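Cirnness Pour-Over Kettle, six months in

I have been making coffee by hand since my college days, mostly badly, with a stovetop kettle that spat water everywhere. So when the Cirnness gooseneck went on sale in August I ordered one before lunch, and I have used it nearly every day since. I love this thing!

First, the spout. It is long and thin and has a gentle bend near the tip, and the water comes out in a stream about as wide as a pencil lead. You can slow it down to a drip without the lid rattling or the water running back down the neck. My old kettle gave me two speeds, nothing and flood. With the Cirnness I can wet the grounds, wait, and then pour in slow circles, and the bed of coffee stays flat all the way down. The cup tastes sweeter for it, especially with lighter roasts.

The handle took me a week to get used to. It sits farther back than you expect, and with a full kettle the weight wants to tip forward. Fill it two thirds of the way and the problem goes away, and that is plenty for two mugs anyway. The base is small, the cord tucks underneath, and the dial clicks in steps of 5 degrees. I would have liked finer steps, but I can't say I taste the difference.

It runs at 1000 watts, so it is a little slower than the big plastic kettles. From cold tap water to brewing heat, enough for one large mug, mine takes long enough to weigh and grind the beans (I use a Baltach hand grinder, and that's my exercise for the day). If you are the kind of person who wants tea right this second, keep your old kettle too.

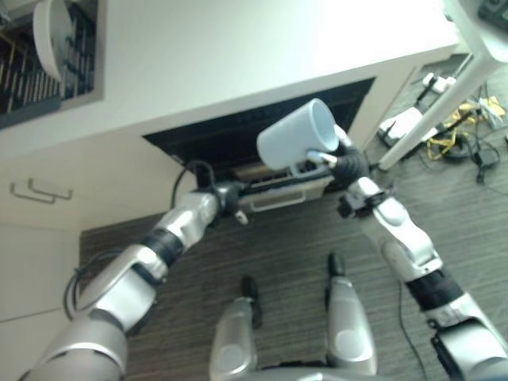
A light blue-white mug, held by the handle.

Speaking of mugs, get a wide one if you brew straight into it. My cone is the Lu, the ceramic model with the tall ribs, and it sits best on something with a broad rim. On narrow cups it wobbles, and I have cleaned up that mess twice. Warm the mug with a splash from the kettle first - it makes a bigger difference than any filter I have tried.

Cleaning is easy. The opening is wide enough for my hand, and a rinse with vinegar every few weeks takes off the scale. We have very hard water in Weltusberg and the inside still looks good. The outside does show fingerprints, so if that bothers you, get the matte black.

Two complaints. The beep when it reaches temperature is loud, and there is no way to turn it off. At 6 in the morning that does not make you popular. And the hold setting shuts down after 54 minutes, an odd number that I have never seen explained in the manual. I just press the button again.

I paid 80 dollars on sale and would pay full price if this one broke tomorrow. My sister-in-law tried it over the holidays and has been dropping hints about her birthday ever since, so I will probably be buying a second one in the spring, matte black this time.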